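Which gripper is best at picking up clothes?

Try this. Put a T-shirt flat on a table and pick it up with just two fingers. Easy! Now try it wearing oven gloves. Much harder - and thats a bit how it feels to be a robot.

Cloth is tricky stuff. It bends, it slips, it lies really flat. So the team at Nargate test diffrent grippers to see which ones can pinch it. Jhosep Rengifo runs the tests. 700 tries so far, and more in August.
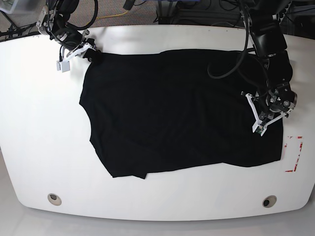 Got a corner! One white gripper pinches the black cloth while the other waits above it.

Why two arms? Same reason you've got two hands. One holds, one smooths or folds. Try folding a jumper one-handed. Go on. 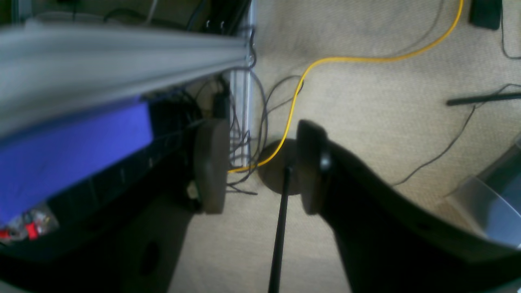

Finger shape matters a lot. Thin tips can slide under an edge, but they might poke a hole. Wide ones press on more cloth, so less slipping - only they're clumsy with tiny bits. The two dark fingers on this gripper have rounded pads, with a gap between them. A small camera by the gripper looks down at that gap, so the robot can check what's there before it squeezes. It sees other stuff too, like the yellow cable on the carpet. It has to learn which things to ignore!

Your turn. Get 3 socks and some kitchen tongs. Pick up each sock 4 times. Write down your drops.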